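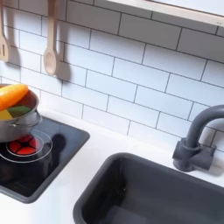 A play kitchen is a child-sized imitation of a domestic kitchen, used for pretend cooking. Most are single pieces of furniture in wood, plastic or metal, with a counter at a child's standing height. They are common in homes, preschools and waiting rooms.

Layout

The usual layout copies a short run of real counter: a cooktop at one end, a sink at the other and a small work surface between or around them. Many models add a back panel printed or painted with tile, a shelf, an oven door and hooks for utensils. A range hood is less common and is found mainly on taller units. Cooktops range from plain painted circles to panels with burner rings that light up red. Faucets may be fixed or may turn, but few are connected to water.

The Farnach kitchen, sold in Darkamden, came in a low version and a version with a hood. The maker's last catalog listed 174 separate parts, including screws and spare knobs. The Karaki line used the same counter with a different sink and had 173.

Accessories

Cookware is often sold separately. Metal pots with looped handles are popular, as they resemble full-sized ones and hold up to rough use. Wooden spoons and slotted spatulas are usually hung on the back panel within reach of the cooktop. Play food is made from wood, felt or plastic, and vegetables are a standard part of most sets.
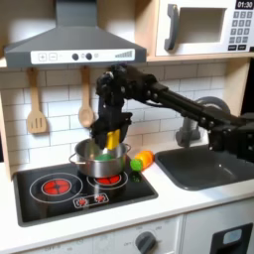 Play kitchen with hood, cooktop and sink. A toy carrot lies on the counter beside the pot.

Use and care

Children use play kitchens alone or in groups, often taking on roles such as cook or customer. Preschools tend to place them in a corner, with a small table nearby.

Wooden surfaces are wiped with a damp cloth and dried. Metal pots can be washed by hand. Battery compartments for lights and sounds should close with a screw.

Collecting

Older sets are traded by hobbyists. The toy museum at Flallinura holds 3,597 pieces of miniature cookware, of which 1,000 are on display. Sets with their original utensils are the most sought after.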